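Folding table notes, May, mid-afternoon

Back on the jackets again, and I'm glad of it, as the towels were getting dull and we'd all got a bit lazy with them. Slippery sports fabric is a different animal altogether! The black one with the yellow stripes has been my favourite so far (and my least favourite, depending on the hour). It slides off itself the moment you let go of a sleeve, and on black cloth the seams are awfully hard to find.

We've settled on the big round table for now. I'd still like to try the square one from the Bollura room, as a straight edge is a lovely thing to line a hem up against, but the round one does let you get at the garment from any side, and the tan colour is kind to the eyes when everything you're folding is dark.

Order that worked best today: spread it flat, front down, smooth from the collar outward, then bring in the sleeves. Doing the sleeves first gave me a lump in the middle every time. Jafri bin is at 32 folded, with the rest still in the bag.

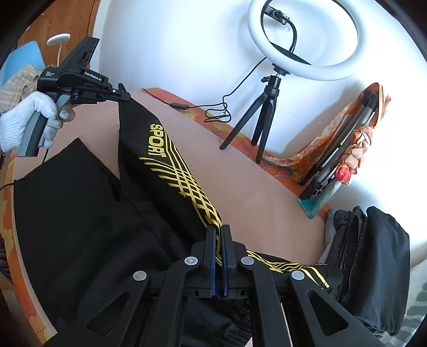 Striped jacket on the round table, corner lifted, ring light on.

The stripes are handy, by the way. If the lattice runs crooked after the first fold you may as well open it up and start over. Must remember to ask for another bin before the Gritumholm bag gets opened, and to move the lamp cord further back from the sleeves.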